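3.2 Elicitation of Verbal Nouns

Learners produced verbal nouns for triliteral roots in two tasks, a cloze task and a naming task. The item pool held 662 verbs taken from the Brillon graded reader. Verbs with more than one attested verbal noun were kept, and any attested form was scored as correct. 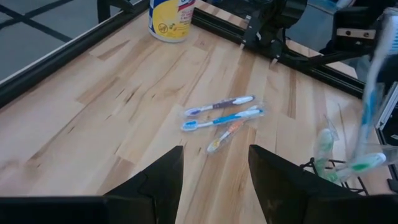
Figure 3. Work surface.

Responses were transcribed in the Vorkix scheme, which marks vowel length and gemination but not stress. Of the 2343 responses, 271 could not be assigned to a pattern — mostly truncated forms — and were left out of the error counts. Among the rest, the most common error was extension of the faʿl pattern to verbs that take fuʿūl. Learners in the second course made this error more often than those in the first, as Tshabalala's overgeneralization account predicts.
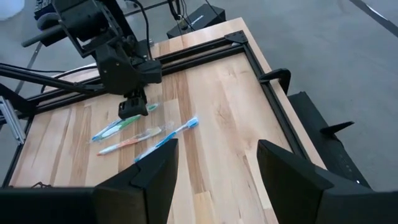 Figure 4. Packaged toothbrushes on the work surface.

Derived forms behaved differently. Form II verbs drew the expected tafʿīl pattern in over 474 responses, with few competing forms. Form III was less stable, and learners alternated between mufāʿala and fiʿāl within a single session. We return to this split in Section 4.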